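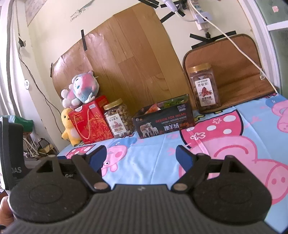 Stedholm opens its doors to the public twice a year, and this time I went on the Sunday, Oct 14, 2018, which meant I shared the car park with 80 people who had also decided Saturday would be too busy.

The place is a gift and household goods showroom, three floors of it, and the tour is led by Widad Karaki at the pace of someone with a train to catch. We did stationery in four minutes. We did lamps without stopping. Then came the corner everyone had been asking about, where the hampers and visiting gifts are tried out on ordinary printed cloth, on the theory that presents look different once they leave the shelf. They do. Put anything on light blue covered in pink cartoon pigs and it has to fight for your attention.

Hòa Võ, who buys for the gift floor, has views on nuts. A jar should be clear, he says, so that your aunt can see you haven't skimped. The lid should be gold, for the same aunt. I asked what the pale-bellied yellow toy was for and he said it was for children, with a patience I probably deserved.

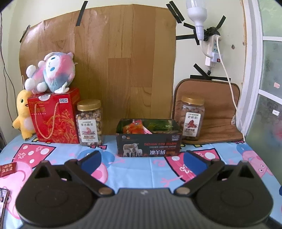
Nuts, snacks and a red gift bag, with a pastel plush on top.

The black box was my favourite. It has three sheep and "DESIGN FOR MILAN" on the outside, and snack packets on the inside. I have opened worse things from Milan. The red bag with the gold swirls and the rope handle drew the most admiring noises from our group – one man asked if he could buy just the bag.

He couldn't, but the shop on the ground floor did its best to console him. I came away with a jar of Hendetti almonds and a tea towel. Tea in the canteen was free and tasted it. The next open day is in August, and the lift may be working by then.

30 comments
1,128 shares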